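Planning the new bench from my kitchen table

I promised Rowena I would write something down once I had lived with the Belmonte planner for a proper stretch, and as it is now 13 Nov 2019 and she has asked me twice, I had better get on with it. The planner comes from Weledell as part of their bench automation service. You tell them what your lab does with its plates all day, and they send you a simulated version of the whole table, arm and all, so you can shuffle things about before anything is bought or bolted down.

I'll admit I was doubtful. I have spent years walking plates from one side of a room to the other, and I couldn't see what a computer model would teach me about it. But I sat down one evening with a pot of tea, meaning to give it half an hour, and looked up to find it was nearly midnight!

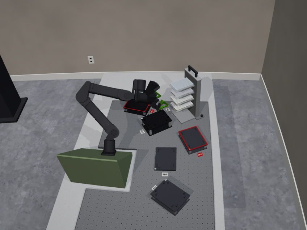

What won me over was being able to turn a station a little, move it back a bit, and try again. Rommel Tagle, who looks after our account at Weledell, went through my first layout with me over the phone and was very kind about it — I had put the plate rack in quite the wrong spot and he let me work that out for myself. My seventh or eighth try was much better, and by then I was enjoying it far too much.

Now for the grumbles. Loading a saved layout took some 90 seconds on my old laptop, which is long enough to forget what you wanted to change. The labels on the stations are small, and my eyes aren't what they were. The handbook runs to 41 pages and still doesn't tell you how to rename a station (Sabina found it in the end, under the export menu, of all places).

Would I pay for it? Yes, I think so, if you are fitting out a bench from scratch. If you only want to add one machine to a table you already have, I'd ask for the shorter Jokalar package first and see how you get on. We make our decision in December, and I'll let you all know which way it goes.

Contact Remedios Lagman | © 2019 Remedios Lagman | Back to top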